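# Rehearsing the shift before the shift

At the Dullico packing works the first twenty minutes of every shift used to go on walking the line. Operators checked guides, cleared jams left over from the night and signed a sheet. Since January those minutes have been spent at a desk by the loading door, where the day's handling routines are run in simulation before any of them is released to the floor.

The routines are simple. An arm goes to a block, closes on it, lifts it and sets it somewhere else. The block stands in for a carton of fittings, and its colour tells the software which product family it belongs to. 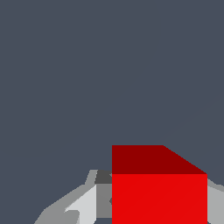 Zulmira Louro spent most of her working life at the manual packing bench and now signs off the grasp stage. Her test is narrow: the fingers must close square to the faces, and the approach must leave clearance for a carton that has bulged in storage. The second condition was hers. The integrator, Pitberg, had modelled every carton as a perfect solid, and the first release crushed corners on the Cardoso order until she asked for a wider opening.

Her job grade has changed once in that time, her pay twice. The bench she worked at has been removed.
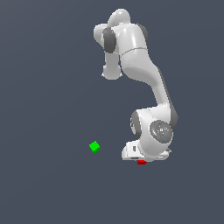
Two product families in one cell is the harder case. Red is the current pick and green is the next, and the arm has to reach one without sweeping the other. Pitberg's planner proposes a path, and the operator accepts it or sends it back with a reason code. There are 247 accepted paths in the library. Rejected ones are kept as well, at the insistence of the shop floor — they are used for training new starters, who learn more quickly from a bad elbow position than from a good one.

Sérgio Azevedo maintains the cells. Before the change he carried spanners and a grease gun; he still does, but 60 per cent of his logged hours are now spent on joint limits, tool offsets and calibration. He regards the offsets as the weak point. A tool frame that is wrong by a few millimetres on the screen is wrong by the same amount at the conveyor, and there it meets cardboard.
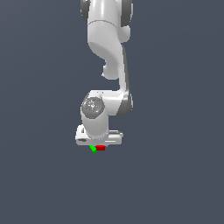

Staffing is where the figures are least tidy. The works ran four packers to a line and now runs one operator to two lines. No one was dismissed, but posts left empty by retirement were not filled, and the Saturday shift has gone. Several packers moved to the sister site at Welton, where the work is still done by hand. Those who stayed report less strain in the shoulders and more in the eyes.

Responsibility has shifted too. A crushed carton once belonged to whoever packed it. It now belongs to whoever accepted the path, and the name is stored with the file.
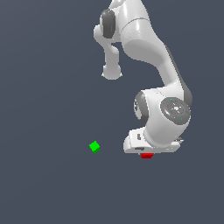 Louro objects to that last arrangement. A path accepted in January, she argues, may be run months later on a carton from a different supplier, and the operator who approved it has no say in the substitution. She wants acceptance to lapse whenever the packaging changes. Pitberg has agreed to add an expiry field in the next version, and until it arrives the operators keep their own list, in pencil, on the wall beside the desk.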